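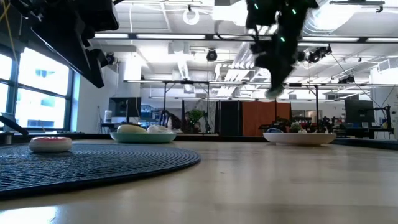
September, 4.40 pm – visitor counts, Bustimier gallery

Finally got the door counter talking to the ticket log! Today's total was 1439, with 288 of those in the first hour, so the queue by the Covska stairs is as bad as Celeste Quezada keeps telling us. 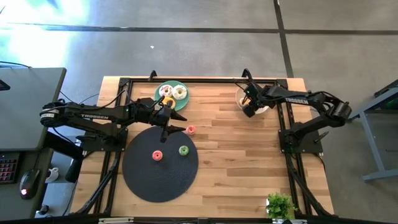 The café numbers still don't match. Tills say 198, the sensor says 76, and I suspect school groups walking in two abreast. Might mock up the doorway on a tabletop and push things through by hand, something small like that pinkish-red donut by the green plate. Ask Kashyap for the spare sensor – mornings only.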